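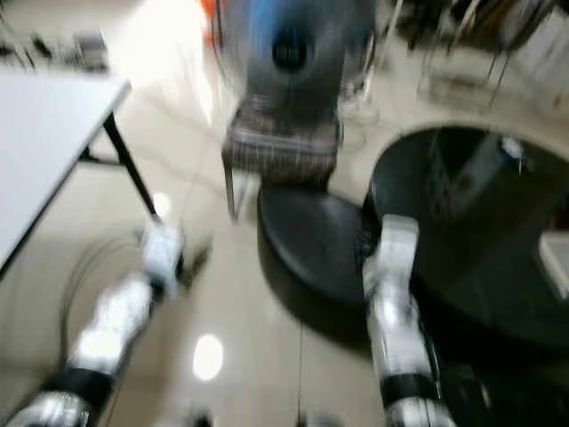 Shazia Memon heredó de su tía dos mesas, un ventilador y 64 recetas sin cantidades. La mesa redonda y negra era para las visitas; la blanca, para la familia, que se quejaba más.

Aquella noche de agosto venía a cenar Imtiaz Selvanayagam, y Shazia no sabía aún si era visita o familia. Lo pensó sentada en la silla de rayas hasta las nueve. Luego puso un tenedor en la mesa blanca – uno solo, por no precipitarse.

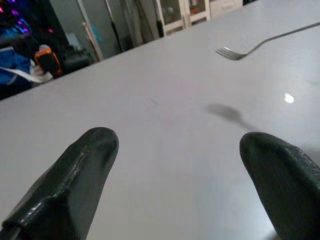

El tenedor, en la mesa de la familia.

Imtiaz llegó cenado.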